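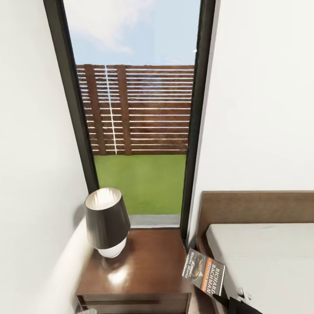

Can a machine tidy a bedroom yet? The engineer I met at Stustness is careful with the answer. "In simulation, sometimes," she says. "In your home, I would wait."

Her team at the firm has built 231 household tasks, and picking up small things from a bedroom is one of the hardest. "People think the bed is easy because it is big and flat," she explains. "But a thin object gives the fingers very little to hold."

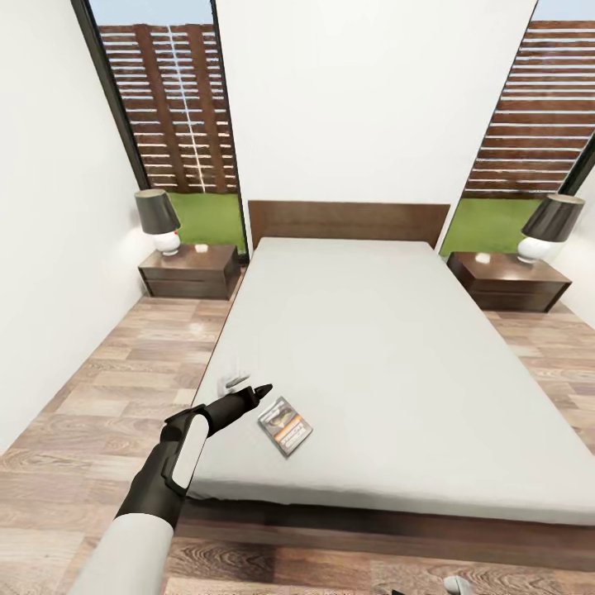 She also worries about the narrow places beside furniture. "A person just puts a hand in and feels. The machine must plan the whole arm first – and then plan again."

When will it be ready for a real house? She thinks for a moment. "Maybe five years for the simple chores. Please do not print this as a promise."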